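Acta de la reunión del 13 de diciembre de 2024 — celda de cocina, proyecto Estrella

Estuvimos Perihan Kurtuluş, Radek Beneš, Tatiana Čierny, Bořivoj Kubíček y yo, Ah-rin Gil, que tomo notas otra vez (¡van tres seguidas, a ver si rotamos!). Empezamos con 12 minutos de retraso por culpa del proyector.

## 1. Acta anterior

Aprobada. Bořivoj pide que conste que el pedido de guantes a Ornden lo hizo él y no Radek. Consta.

## 2. Puesta a punto de la mano

Aquí se nos fue media reunión. Radek lleva desde el lunes con el ajuste de los dedos y cuenta que el índice tiene más holgura que los demás, sobre todo al cargar de lado. Ha reapretado los tornillos del dorso y quiere cambiar el tendón antes de seguir subiendo la fuerza. Perihan prefiere esperar al recambio de Drustholm, que está pedido con la referencia 1287, y no abrir la mano dos veces. Yo estoy con Perihan, la verdad, que la última vez cerrarla nos costó una tarde entera.

Luego hablamos del agarre en la puerta de la nevera: las puntas de los dedos metidas en la rendija y el pulgar estirado, apoyado plano en el acero. A Tatiana le preocupa el pulgar — dice que si aprieta de más, los otros dedos trabajan contra él — y propone bajarle el par un 6 % y repetir la serie. Nos pareció bien a todos.
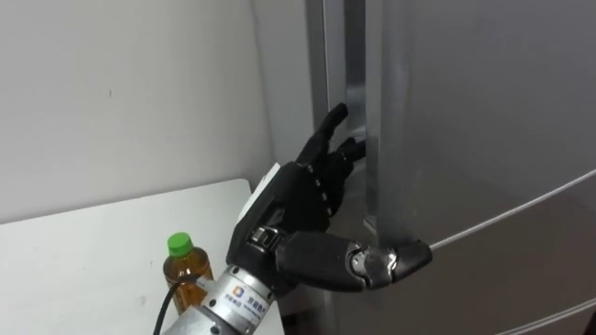

## 3. Cable de la muñeca

Bořivoj quiere sujetar el cable negro con dos bridas más y dejarle una curva amplia, porque en los giros largos le parece que va justo. Lo hará con el brazo parado y el freno puesto (lo recalcó mirándome a mí, no sé por qué).

## 4. Calibración

El fichero de Pludero que usamos es viejo. Tatiana genera uno nuevo en cuanto esté montado el tendón, con 17 posturas. Tardará casi 6 horas, así que lo dejará para un día sin pruebas.

## 5. Tareas

- Radek: reclamar el recambio a Drustholm y no tocar el índice mientras tanto.
- Tatiana: par del pulgar y calibración.
- Bořivoj: bridas del cable.
- Perihan: actualizar la hoja de mantenimiento.
- Ah-rin: pasar esta acta a limpio y reservar la sala pequeña.

Ruegos y preguntas: Radek pregunta si se puede bajar la calefacción del taller. Perihan lo consulta.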